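March, afternoon session, Gralar bin job

Back on the two-section box. The task is the same as last time: pick a block out of the front section, carry it over the sloped divider, let go in the rear one, repeat until the front is clear. I drove the arm remotely for all of it, since leading it by hand keeps leaving my wrist in the way of the gripper (and my wrist has opinions by the tenth episode).

Logged 35 demos, kept 29. The ones I threw out were nearly all my own fault – I'd close the fingers a hair too early, nudge the block, then chase it across the metal floor like a kid with a pea on a plate. I left two of the milder fumbles in because I recovered cleanly and I think the policy should see that. If Tedbridge disagree they can drop them, I tagged both in the log.

**Things I noticed while driving**

- Green blocks lying flat against the foot of the divider are the hard ones! There's no room for the far finger, so I end up sliding the block toward me first and then grabbing it. I did it the same way every time, on purpose. Last session I mixed three different tricks and the training run just dithered over the box.
- Blocks near the right wall are awkward for me more than for the arm. The gripper hides them from where I sit, so I started doing those first, while I was still fresh.
- I go faster after lunch. You can see it in the speed plots, and I really don't love it. Going to set a cap in Kakakhel so my mood doesn't end up in the data.
- Letting go low is much better than letting go high. From high up the blocks bounce and end up at silly angles.

**Setup**

Orange-handled clamp on the left edge of the box by the divider, second one across from it. Please leave both on! The box walked a little on me in an early run and I had to bin everything after it. The acrylic sheet to the left still has its brown paper on, and I'd like it to stay that way until we cut it. The pendant lives on the carpet behind the table for now, and the cable is long enough that I can grab it without getting up, but watch your feet.

Episode length is capped at 1000 steps in Stillumeo. I ran into the cap once, on a block I dropped back into the front section at the last moment. Annoying, and I don't think raising it helps – if I need longer than that, the demo isn't one I'd want to keep anyway.

For the reset I tip the blocks out by hand and give them a stir, no pattern. I did catch myself making little neat rows at one point, so now I look away while I stir. Colors aren't sorted and don't need to be, red and green count the same for this task. Rear section has to be empty at the start.

Green along the divider and to the left, red on the right, gripper already down among them:
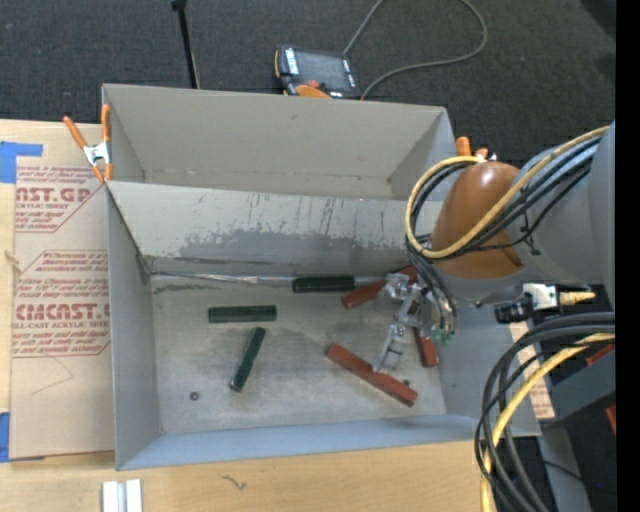

## Next time

Fish the little round nut-looking thing out of the front section before starting. Set the speed cap. More demos with a green one tight against the divider, then hand the lot over for training.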